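Workshop notebook, December, 4.15 pm

Sourdough starter, dried, attempt 2. Wulan Hidayat wants to post the stuff to people who ask for it, and more people ask than you would think. The first attempt went green in the post and one recipient wrote us a very civil letter about it. I have kept the letter. It is pinned over the sink as a corrective.

Method this time: fed the Pálfi starter (the rye one, smells of apples and nail varnish) at breakfast, let it come up and just begin to sag, then spread it as thin as I had patience for on baking parchment. 800 g of starter in total. The thin sheets curled and lifted off by themselves after a night in the airing cupboard. The thick one in the corner, where my patience ran out, was still leathery at lunch and has been sent back to think about things. Note to whoever does this next: use the long palette knife. The short one leaves ridges and the ridges stay damp.

The Immont starter got the same treatment and cracked into proper flakes, like old paint. Wulan says this is because it is kept stiffer. I say it is because she spread it. We have agreed to write down both. 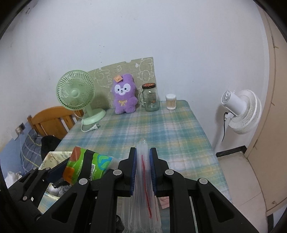
Storage is the part we keep getting wrong. Jars are best and cost a fortune to send. Paper envelopes were the cause of the civil letter. Wulan favours plastic, gathered up into a narrow bundle with the top all crumpled, like the one on the checked tablecloth, and I grant that it takes up no room. My objection is that flakes get into every fold and you end up shaking it over the bowl like someone trying to get the last of the crisps. I would go for a flat packet and label it with the name and the month, nothing else. Last time I wrote full instructions on the label and ran out of label at "then wait".

Revival test: a spoonful of Pálfi flakes in lukewarm water, left until soft, then flour. Nothing for a day. Second day, a smell. Third day, bubbles up the side and a lid on the floor. Immont flakes still sulking at 54 hours, so the handsome ones are losing.

To do: grind half the Pálfi and see if powder wakes up faster. Buy parchment. Turn the leathery one over.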